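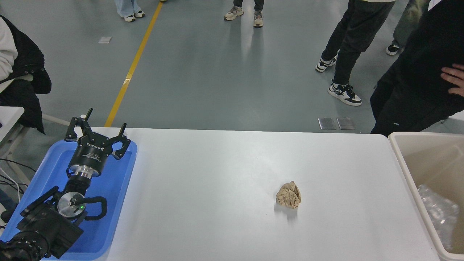 If you share a workshop with a robot arm, the best safety habit I can pass on costs nothing – keep the table boring. I mean one job's worth of stuff and no more. One ball of crumpled kraft paper on a white tabletop, a blue tray on one side, a bin on the other, and you can tell at a glance what the arm is supposed to be dealing with. I keep getting emails asking which fence or which sensor to buy, and I do have opinions (boy, do I), but please clear your table first!

Mark the floor before you mark anything else

I run a strip of yellow tape wherever people ought to stop, and I walk up to it myself with the arm stretched out as far as it will go before I press it down. The manual for my old Zollus arm gave a reach figure, but it was measured without a gripper. Add the gripper. Add whatever the gripper is holding, too. My line sits 400 mm past all of that and I've never wished it closer. Tape on a painted floor lifts at the ends, so I round the corners off with scissors and press them down hard with the back of a spoon.

Slow it way down

For anything new I run at 8 percent speed. Yes, it's dull. I make a coffee beforehand and drink it while I watch, one hand near the stop button the whole time. Once the whole move has gone through cleanly a few times I bump it up a little, and I stop bumping when I start feeling nervous. I have never run mine at 100 and I can't think of a household job that needs it.

One person has the button

When friends come over they all want to gather at the table, and I get it, it's fun to watch. But one person holds the stop button and says out loud "I've got it" before anything moves. If that person wants to look at their phone, they hand the button over and the next person says it too. We felt silly for the first evening and then it was just how we did it.

Cables

Coiled cables are great until the arm turns the far way around and the coil runs out. Move the joint by hand (power off!) from one end of its travel to the other and watch the cable the whole way. I use soft hook-and-loop ties from Bidico, never zip ties, as those bite into the jacket when you pull them snug. And anything that hangs down from a side table gets tied back to the leg, or somebody's foot will find it.

Lights are not locks

A little green light tells you what the maker decided it tells you, and on two brands it can mean two different things. Look yours up and write the meaning on a card. Then pull the plug anyway before you put your fingers in the gripper. The Nurkodel club sheet I learned from had that line in capital letters, and I copied it onto my own wall.

Practice with trash

Paper is a lovely first thing to pick up. It's light, it gives when it's squeezed and it does no harm if it goes flying. Skip glass, skip anything with liquid in it, and skip the good mugs – I lost a nice Amarasinghe one that way.

Floor last. Before I switch on I pick up scraps and loose bits of metal from around the table, and I check shoelaces, mine included. Then I say "I've got it," even when I'm by myself on a Tuesday night.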